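Where Does the Dirt Go?

Hi! I'm Marlina Pelupessy, and I write the "How Come?" page for kids who ask a lot of questions. A reader named Olga wrote to me in April and asked, "When clothes come out clean, where did the dirt go?" Great question, Olga! I had to go and bug my neighbor Sutrisno, who used to fix washing machines in Eltbridge.

First, what is dirt on clothes anyway? Some of it is the stuff you'd guess, like mud and grass and spaghetti sauce. But a lot of it is oil that comes off your own skin (yes, yours, even if you had a bath). Oil is sticky, so dust and crumbs hang on to it. And oil doesn't mix with water. Try it! Put a spoonful of cooking oil in a glass of water and stir like crazy. Leave it for a bit and the oil floats right back up to the top. 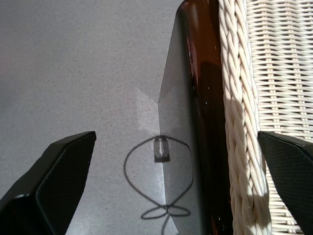 So plain water can't do the whole job, and that's where detergent comes in. Detergent is made of teeny tiny bits called molecules, way too small to see. Each one has 2 ends. One end loves water and the other end loves oil. The oil-loving ends poke into the greasy spot, the water-loving ends stick out into the water, and pretty soon the grease gets pulled off in little balls. Then it all goes down the drain with the dirty water. Bye, spaghetti sauce!

Before any of that can happen, the clothes have to get from the basket into the machine. I like the kind with a round door on the front, where you can pull the basket right up close and stuff things in. Check the pockets first. I once washed a crayon, and my favorite towel has had purple freckles ever since.
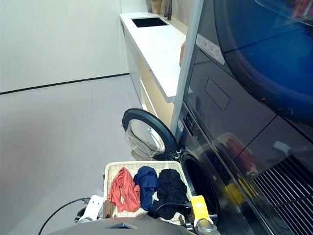

Why does it spin?

Inside the washer is a big metal drum full of little holes. It turns slowly while it washes, so the clothes get lifted up and then flop back down, splash, over and over. All that flopping helps shake the dirt loose. At the end the drum spins super fast. The clothes get pushed against the wall of the drum and the water flies out through the holes. My own washer does a quick wash in 30 minutes, and the fast spin is the part where the cat leaves the room.

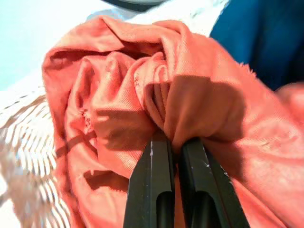 Wrinkles come from all that squishing! Cloth is made of threads, and threads are made of even thinner fibers. When they get bent and dry that way, they like to stay bent. You can see how it starts with the orange cloth, where one pinch in the middle squeezes it into tight little pleats and the rest puffs out in big loose folds. If you give a wet shirt a good hard shake and hang it up, the fibers can straighten out while it dries.

Ask a grown-up if you can help with the next load. You get to do the shaking!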